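4.2 Do mixed play sets lengthen pretend play?

The claim that a bigger and more varied toy kitchen keeps children in pretend play for longer is repeated often and tested rarely. Most of the support we found traces back to the Nokden survey, which asked parents to recall play at home. Recall of this kind is weak evidence. A parent who has just paid for a large set has every reason to remember it being used.

We compared sessions at two sites, Zelell and Butt, covering 145 children and 1,787 coded play episodes. Each child had the same amount of time with a small set and with a mixed one. Toy kitchen items were laid out together on a white tabletop, with no attempt to sort them by use.
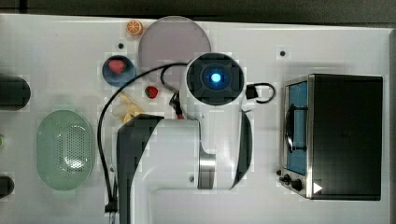 4.3 Coding and its limits

Episodes were coded with the Nultel scheme, which counts an episode as pretend play once a child assigns a role to an object. We have doubts about this rule. A child who says "soup" while holding a mug gets the same code as one who runs a restaurant for the full session. Agreement between coders was 80 percent, a figure that looks respectable until one notices that most of the disagreement fell on short episodes, where the claimed effect is supposed to appear.

Objects from outside the kitchen theme made matters worse. The mixed set included a toy rake and a small ball (Figure 2), and coders split over whether stirring with a rake was pretend cooking or plain handling. Dropping the disputed episodes removed the advantage of the mixed set at Butt and cut it sharply at Zelell. 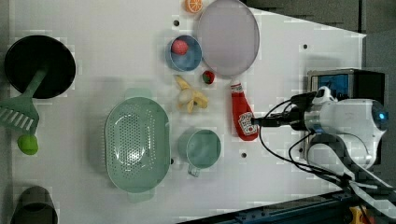
Figure 2. Part of the mixed set, with a black pan, green toy rake, mint-green colander and light teal mug.

We therefore do not treat the difference in the full sample as support for the variety claim. It may reflect nothing more than how long children take to look over unfamiliar things before they start to play. The Nokden survey cannot separate these two readings, and neither can our own design.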